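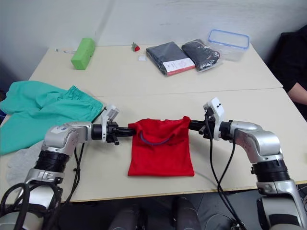

By the Laundry Editor, Stuswood Home Pages

Laundry > Folding > T-shirts and small cloths

Print this page | E-mail this page

How to fold a T-shirt without buying anything

Kumeck sells a plastic folding board and promises a drawer that stays neat for good. I tried one on 106 shirts and saved up to two seconds each. I wouldn't bother. A clear table does the job.

1. Hold the shirt up by the two top corners and let it hang. Give it one shake. The "three snaps" rule that gets passed around did nothing for my creases.

2. Lower it hem first, front side down, and smooth it outward with flat hands.

3. Fold each side in to the middle, sleeves back on themselves, then bring the hem up to the collar. Thirds if your drawer is shallow.

Small cloths are supposed to get the same treatment. I doubt it matters. Find two corners, pull the cloth straight, fold twice, stack.
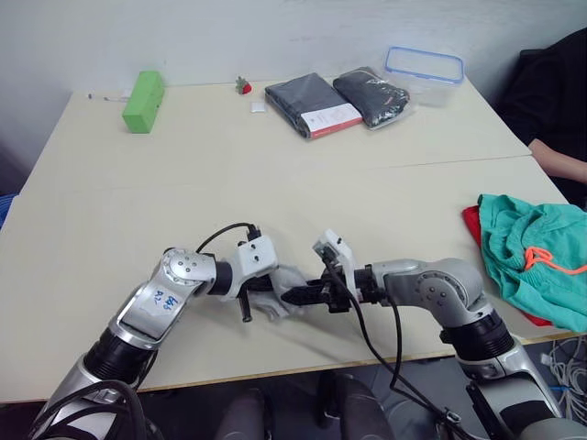 Gray cloth, crumpled, hanging over the table.

As for the Riviere roll, it looks good in a suitcase. Mine came undone in the drawer by October, and I went back to flat stacks.

E-mail this page | Print this page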